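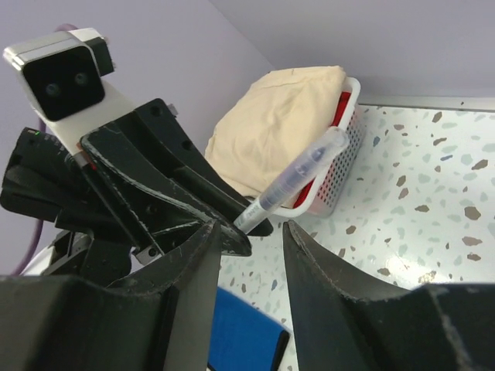 Gwendolyn Crenshaw, Home & Kitchen Columnist

Kitchen Notes > Cleaning > Countertops

Oct 11, 2020

I wiped my speckled counters wrong for years! When we moved to Birville I went at them every night with whatever spray was on sale, and by May they had a cloudy film that showed up every time the sun came in (and I do love my morning sun).

So now I keep it simple. A drop of dish soap in a bowl of warm water, a soft cloth wrung out well, then a second cloth to dry. Drying is the part I used to skip — and it's where the streaks were coming from.

Crumbs are sneaky on a speckled top. I run my palm over it before I wipe, because my fingers find toast bits my eyes never will.

For pen marks, try a little rubbing alcohol on a cotton ball, up to 16 seconds, then rinse. Test a hidden corner first, please! And dried-on pancake batter just wants a damp cloth laid over it while you drink your coffee. Mine usually lifts after two cups.

Next up, the grout behind my stove, which I've been avoiding.

Filed under: Counters & Sinks, Everyday Cleaning
219 shares | 16 comments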